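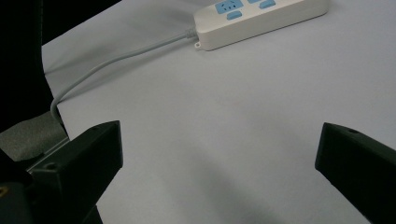
Page 5 of 24

Ticket: Genitz humidity/temp breakout drops off the bus
Board: Trevaskis controller, 3.3V
Status: open, waiting on customer

Update, 9:40 am
Sensor reads fine for a few minutes, then NACKs on every call. Power cycle brings it back. Soft reset doesnt. Same on the second breakout, so probably not a dead part.

Tried so far:
swapped cable for the short one — no change
dropped I2C clock to 80 kHz — lasts longer, still quits
pulled the display off the bus — no change
went back to Heltard library 5, old one — no change

Update, 11:15 am
Scope on SDA. Rise time is awful. Customer has the sensor on the far end of the long harness, only the onboard pull-ups. Added a stronger pair at the controller end, much squarer edges. Left it logging.

Update, 2:30 pm
Still up. But readings now creep high when the heater bit is set. Checked the sketch, heater gets turned on in setup() and never cleared. Customer says it was copied from the Bronov demo. Told them to comment that line out and reflash.

To do
Get their full serial log, not just teh last screen
Ask which regulator is feeding the sensor
Retest at the default clock with new pull-ups in

Leave open til the log comes in.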